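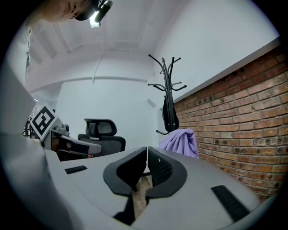
4. Setting up the Clukwood floor-standing dehumidifier

Last updated: March

Read this section before you plug the unit in. It covers placement, first start and the drain hose. For cleaning the filter, see section 6.

4.1 Placement

1. Stand the unit upright for 2 hours before first use. If it was carried on its side, leave it overnight.
2. Choose a level spot on a hard floor. Thick carpet blocks the lower intake.
3. Leave 30 cm clear on all sides and keep curtains away from the top outlet.
4. Close the windows and outside doors. Inside doors can stay open if you want to dry more than one room.

Caution: Do not use an extension cord. The unit draws 480 watts at full load and needs its own wall outlet.

4.2 First start

1. Slide the tank in until it clicks. The red tank light goes out.
2. Plug in the cord and press Power. The fan starts right away, but the compressor waits a few minutes.
3. Press Humidity until the display shows 50. This suits most living rooms and bedrooms.
4. Press Fan to pick Low or High. Use High for the first day in a damp room, then go back to Low.

Note: The compressor makes a soft knock when it stops. This is normal. A steady rattle usually means the floor is uneven — move the unit a little and listen again.

4.3 Connecting the drain hose

The hose is sold separately (part 505). With the hose attached, the tank can stay empty and the unit runs without stopping.

1. Switch off and unplug the unit.
2. Unscrew the round cap at the back and pull out the rubber plug. Keep both.
3. Screw the hose on by hand. Do not use pliers.
4. Run the hose downhill to a floor drain. Any loop or rise will send water back into the tank.
5. Plug in, start the unit and check the joint for drips after an hour.

Caution: Do not run the hose outdoors in freezing weather.

If the tank light comes on while the hose is fitted, go back to step 4.

Comments (3)

Grerko: The cap at the back was very tight on mine. A rubber glove helped.

Emese Vida: Does the humidity setting come back after a power cut? Mine went to 60 and I had to set it again.

Sipos: Same for me, it always starts at 60. Not in the manual that I can find.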